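Two wrist cameras, one long weekend

I have now spent more on cameras for my little arm than I spent on the chair I sit in to watch it fail. The chair was 79 dollars and it shows.

Some background for anyone who skipped the last post. The arm is a secondhand Suta with the stock two-finger gripper, and the camera it came with had given up on the color red. So I bought two replacements. One is the Marnstead, 153 dollars, fixed focus, a tidy little thing with a nice short cable. The other is the Mtshali, which Graham Bickerstaff lent me on the condition that I stop texting him about the first one.

The plan was simple. Same mount, same bench, same controller settings, 3600 frames from each camera while the arm wandered through the same set of poses. Then I'd feed the lot to my edge finder and see which camera gave it less to complain about.

The Marnstead run went first and I got 3580 frames. The missing ones are a controller problem and I refuse to discuss them until February.

I had assumed the trouble would come from the busy poses, with clutter and shadows everywhere. My edge finder handled those fine. What it hated were the close-ups, where it gets two big areas of gray and one line between them and is asked a very easy question. 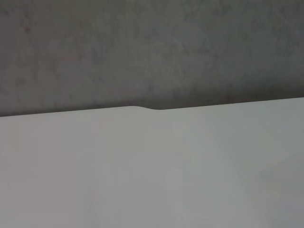

Find the edge. Mind the bump.

My code wants to fit one straight line across the whole view. It sees that hump left of center and loses its nerve, and the line comes out tilted just enough to send the gripper somewhere rude. The background is soft as oatmeal but the edge itself is crisp, so I can't even blame the lens, which I had been looking forward to doing.

Bezawit Endale looked at my fitting code over lunch and asked why I was treating every point on the edge as equally trustworthy. I said I was an optimist. She rewrote nine lines of it on her phone, and now it throws out the points that disagree with their neighbors -- the hump included -- and fits whatever is left.

With her version, both cameras pass the close-up poses. The Mtshali is a little better in dim light and a lot worse to mount, thanks to a connector that sticks out exactly where the gripper wants to close. I have the bruised cable to prove it. Sorry, Graham.

So the Marnstead stays on the wrist for now. Next up is the soft-fingered gripper from Herbridge, which has been in its box by the door long enough that I've started putting mail on it.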